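Sorting small parts before a build – trays, bags or just a sheet?
Forum: Model Kits and Small Building Sets

jb_byun
Posts: 35
11/07/2024

Hello everyone. I am quite new in this forum and also my English is not perfect, so please excuse the mistakes.

My question is about the time before building. I have now the second big set from Tunum, with 606 pieces, and I would like to prepare the parts better than the first time. With the first set I opened all bags together and put everything in one soup bowl. It took me two evenings only to find things, and one small blue pin I found in July inside my slipper.

So now I try another way. I lay a long white sheet on a dark table and I arrange the parts on it before I begin with step one. The small pieces are much easier to see on white than on the table, and when I must stop I can pull the complete sheet to the side.

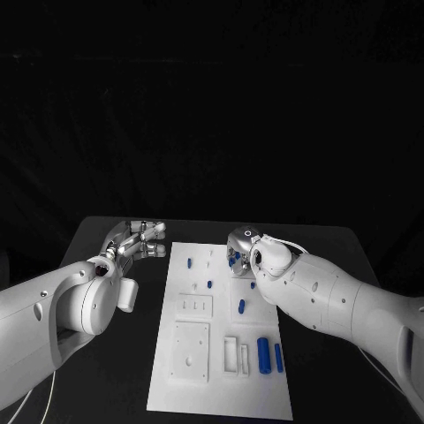

What I have not decided is the order. My idea was to put the parts by color, blue together and white together, but the manual of Tunum goes by function, first the frame and then the covers. If I sort by color I must still search for the shape. If I sort by step I need to read the complete manual before, and it has some 200 pages.

How do you do this? And does anybody use the Vanhove trays with the lids? They are not cheap here.

Thank you,
Jae-in Byun

pegboard_lou
Shape first, always. Your eyes find color by themselves, but they don't find a two-hole plate between ten three-hole plates. I sort long, short, round, and "strange". Strange is always the biggest pile.

I have the Vanhove trays. The lids are good, the corners are too deep and I can't get the tiny pins out with my fingers. I tip them out on a plate, so then why did I buy a tray.

Onano_fan
I don't agree with Lou. With a set in only two colors, yes, shape. With a set in many colors it is the opposite. I did the big Onano lighthouse by shape and it was terrible, I mixed light gray and middle gray and had to take off the complete roof.

Also a question to jb_byun: is it paper or something more stiff? Paper moves when you touch it with the sleeve.

jb_byun
Thank you both. For me it is only paper, from a roll. You are right that it moves. I put tape on the two short ends, but then of course I can not pull it to the side anymore – so I must choose one or the other.

marten.k
Use a thin board under the paper. I have a shelf board from an old cupboard, I put the paper on it and fold it under. When dinner is ready the board goes on top of the wardrobe with everything on it. Only please carry it flat. I say this from experience.

About the order: I don't sort the whole set. I open only the bags for the next steps and leave the rest closed. Sorting 606 parts at once is in my opinion lost time, you are touching each piece two times.

pegboard_lou
But the older Tunum bags have no numbers, marten. You open one and get parts from everywhere. So you have no choice, you must sort it all.

marten.k
Then I would write to the shop. Zellton sends numbered bags for some sets if you ask. I got mine after a week.

Onano_fan
Zellton never answered me. Two mails. But maybe it depends on the country.

jb_byun
I looked now at my bags and Lou is correct, there are no numbers. I wrote to Zellton anyway.

In the meantime I tried both ways, on one half of the parts each. By shape was faster for the plates and the long pieces. For the small pins I went back to color, they look all the same to me in any case. The board from marten is a good idea, I have a drawer bottom which could have the right size. I only need to find a place where the cat does not go.

pegboard_lou
On top of the fridge is not such a place. Good luck with the build, and show us the covers when they are on.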